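Grernard Mineral Wall Finishes: Frequently Asked Questions

Last updated: August 2024

Which products does this page cover?

Three: Vida limewash, Jitaru lime plaster and Trenosix mineral primer. The answers apply to interior use only. Exterior work depends on exposure and climate and is covered in the separate data sheets, which can be requested from the office.

What is the difference between limewash and ordinary wall paint?

Ordinary latex paint forms a film on top of the wall. Limewash is a thin suspension of slaked lime in water that soaks into a porous surface and hardens there as it takes up carbon dioxide from the air. It has no plastic binder. Moisture in the wall can pass through it as vapor, and the finish does not peel in sheets the way a film can. It does wear, and on a surface that is touched often it will need another coat sooner than latex would.

Can Vida go directly over latex paint?

No. Latex closes the pores that limewash needs. Either remove the paint or apply one coat of Trenosix and let it dry overnight. Trenosix contains fine mineral grit, which gives the limewash something to hold. The wall will be less open to vapor than a bare lime surface, since the old paint is still there underneath.

Can it go over gypsum board?

Yes, with Trenosix over the whole surface, including the taped joints. Skipping the joints is the most common cause of visible banding. Joint compound and paper facing absorb water at different rates, and the difference shows through even after several coats.

How many coats does Vida need?

Plan on 3. The first coat looks almost transparent while wet and is often applied too heavily for that reason. Keep it thin. Leave a full day between coats. Dampen the previous coat with a garden sprayer before starting the next one, and wait until the sheen has gone.

Why is the color so much darker when wet?

Water fills the gaps between lime particles and changes how the surface reflects light. Pigmented limewash can dry several shades lighter. Judge color only from a dry sample board, made on the same substrate and with the same number of coats as the wall itself. A board made on primed cardboard will mislead you.

How long can the mixed product stand?

Vida is supplied ready mixed. Stir it again every 15 minutes during use, because the lime settles and the bottom of the pail becomes stronger than the top. Unopened pails keep for 9 months in a frost-free room. A frozen pail should be discarded even if it looks normal after thawing.

Jitaru is different. It is a dry mix and should be left to stand after the water is added, then mixed a second time with no further water. If it feels stiff at this point, keep mixing. It normally loosens.

What thickness should Jitaru be applied at?

It depends on the grade. The base grade is for building out and the finish grade is for the last thin coat. Do not use the finish grade to fill hollows; it will craze. Fill them with base grade, let them firm up, and scratch the surface before going on.

My plaster has fine cracks. Is it failing?

Hairline cracks in the first few days usually mean that the plaster dried too fast. Heating, direct sun through a window and a very dry background all do this. Mist the surface, work the cracks closed with a float if the plaster is still soft enough, and keep the room cool. Tap the wall as well. A hollow sound means the plaster has come away from the background, and that area has to be cut out and redone.

Wide cracks that return after repair are generally movement in the building -- a finish will not cure them.

Is lime safe to handle?

Wet lime is strongly alkaline. Wear goggles and waterproof gloves, and keep sleeves down. Rinse splashes on skin with plenty of clean water. Lime in the eye requires immediate, prolonged rinsing and medical attention. When mixing dry Jitaru, wear a suitable dust mask and add powder to water.

Can I leave brick bare and finish only the other walls?

Yes. Mask the brick with paper and low-tack tape at the junction. Lime splashes on bare brick leave a pale bloom that is slow to brush out, so wipe them while wet. Where a cable chase or a box has been made good, choose a patching mortar close to the existing joints in color. Switch off the circuit before removing any cover plate.
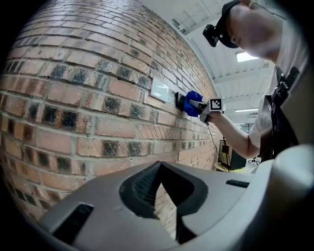 Brickwork with dark patches, light mortar joints and a white wall plate.
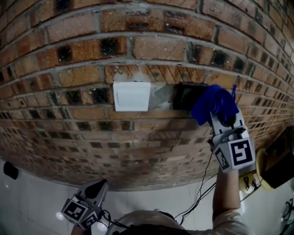

Do not use acid cleaners to remove lime residue near metal boxes or fittings. A stiff nylon brush and clean water should be tried first, in a place where a change of tone will not matter.

Do you offer site visits?

For projects over 2000 square feet, yes. Send drawings and a note of the existing wall finishes. Iulian Dumitrescu handles technical visits and will ask for a moisture reading from each outside wall before setting a date. For smaller jobs we answer by email -- please include the batch number from the lid.

Can I return unused material?

Unopened, untinted pails of Vida and Trenosix can be returned with the receipt. Tinted material cannot. Jitaru sacks are accepted if the inner liner is intact. Sacks from batches sold before July should be checked for lumps first; lumps that do not crumble between the fingers mean that moisture has got in, and those sacks will not be credited.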